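Silcombe Table Hire and Sales: Frequently Asked Questions

Last updated January 31, 2016

What sizes do the tables come in?
The Silcombe is made in two lengths. The shorter one seats four and the longer one seats six, or eight if people don't mind sitting close. Both have the same curved long sides, so the middle is wider than the ends. Measure your room at the widest point of the table, which is given on the product sheet.

Can I rent before I buy?
Yes. The minimum rental is 15 days. If you decide to keep the table, the rental fee comes off the price. The long table is $425 to buy and the short one is priced on request, depending on finish.

Do you deliver?
We deliver to Roltthorpe and Benavides on our own truck. For addresses outside those two towns we use a carrier, and the carrier only brings the table to the front door. Stairs are extra either way. Please tell us when you order if there is a turn in the staircase, as the long top does not come apart.

How heavy is it?
The long table weighs 116 pounds with the legs on. Two adults can move it. Lift it, do not drag it, especially on a plank floor. Felt pads are included in the bag with the bolts and should go on before the table is stood up.

How do I clean the top?
Wipe it with a damp cloth and dry it. Mild dish soap is fine. Do not use anything with bleach or ammonia. Polish is not needed and spray polish leaves a film that is hard to get off again.

What about vases and flowers?
A ceramic vase with an unglazed foot can scratch, so put a pad or a coaster under it. With fresh flowers, check for water under the vase when you change it. Artificial flowers save you that problem, but they collect dust. Take them outside and shake them, or use a hair dryer on the cool setting.

Can I leave books or boxes on it?
Yes, but move them now and then. The wood changes color slightly in the first year, and anything that stays in one spot will leave a paler patch. Glossy printed covers can stick to the finish in hot weather.

Can I use it as a work table?
Many customers do. The finish holds up to normal office and hobby use. Stand at one of the short ends if you need reach along the top, and keep vases and books at the far end. For glue, paint or anything hot, use a mat. The table also works well in a room that has desks in it already, as a shared surface.
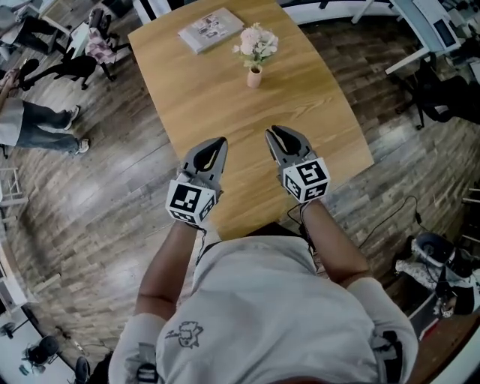 Bogumił Sobczak wrote to us that the curved sides took some getting used to, as he kept trying to push his table flat against the wall. He ended up turning it so that a short end faces the wall, and says he lost one seat but gained a walkway. We think that is a sensible layout for a narrow room.

Do the chairs come with it?
No. Any chair with a seat height of 17 to 19 inches will fit. Office chairs with arms may not go all the way under.

What if a bolt is missing?
Send us the order number and we will mail a new set. The bolts are a standard Temgate size, so a hardware store may have them sooner.

When will the darker finish be back?
We expect it in February. You can ask to be put on the list when you call.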